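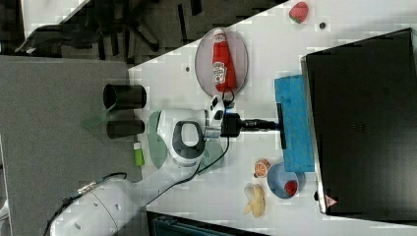

Asen is a control and planning program for single robot arms working at a table. It was written at Sikora, a small automation firm, and is now maintained jointly by Sikora and the Fjeld laboratory. The program takes camera input, builds a list of the objects on the table, and picks a sequence of arm motions from a library of short routines called moves. Its developers describe it as general-purpose. Published use has been limited almost entirely to toy kitchen items and light household objects on a flat surface, and the description is disputed.

Background

Asen began as a set of Unix command-line tools for replaying recorded arm motions. Each tool did one job and passed plain text to the next, so a motion could be trimmed, slowed down or mirrored before it reached the arm controller. Several of these tools survive in current versions, and some users install the package only for them.

Perception was added later. The first public release that included it appeared in December 2019, with a short manual and no test results. A release note called the perception module "ready for everyday use." The phrase was dropped from the next edition of the manual without comment.

Design

The program has three main parts. The perception module labels objects and estimates where each one lies and which way it points. The planner chooses a move for the object named in the instruction and checks the path against a simple model of the table and anything fixed near it. The controller runs the move and can stop it if the force at the wrist passes a set limit.

Objects are stored as boxes or cylinders. This keeps planning fast, and it works well enough for a bottle or a block. It works poorly for open shapes. A bowl is treated as a solid cylinder unless the user marks it as a container by hand, and a handle is ignored unless it has been entered as a separate part. A peeled banana has no good match in either shape. The manual suggests using "the smallest box that contains the object," which leaves the planner avoiding a good deal of empty space.

Held tools are a further difficulty. Once the gripper has closed, the planner adds the tool to the arm model at the angle at which it was expected to be held. If the tool has slipped, the model is wrong from that point on, and the program has no step for looking again.
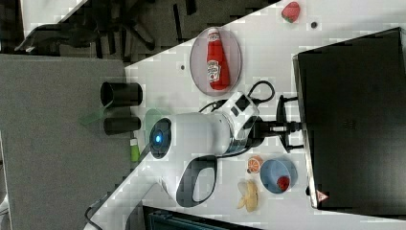

Evaluation

The most cited figures come from a report by Sikora covering 3,735 attempts at 12 tasks, including wiping, lifting, and moving small items between dishes. The report lists an overall success rate but does not break it down by task. Success was judged by the person running the arm, using a written rule that changed once during the work. Of the attempts, 426 were left out of the final rate as "setup errors," a term the report does not define.

Consuelo Escobar, who reviewed the logs for Fjeld before the laboratory took a share in maintenance, found that 1,207 of the attempts had been run with the objects in positions also used to tune the perception module. She did not claim that the results were false. Her point was narrower: the report could not show how the program behaves when a plate has been turned or an orange half has been put somewhere new.
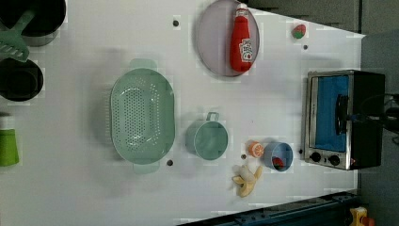 Sikora replied that fixed layouts are normal in early testing and that the same criticism could be made of most work in the field. Both statements are fair, although neither supplies the missing numbers. A second report was promised for the following November and has not been published.

Claims of learning

Promotional material says that Asen "learns from every attempt." In the released code, the only values that change between runs are the grip width and approach height stored for each object. These are averaged over recent attempts marked as successful. The choice of move does not change, and a failed attempt leaves no record the planner can read. Whether this counts as learning depends on the definition used, and the material gives none.

Use

Asen is used mainly in teaching and in small laboratories, where its plain text files and readable logs are often given as the reason for choosing it. Users with other planners sometimes keep the Asen controller for its force limit alone. No independent group has reported using the full program outside a laboratory.

See also

Motion planning
Pose estimation
Grasp planning
Robot benchmarking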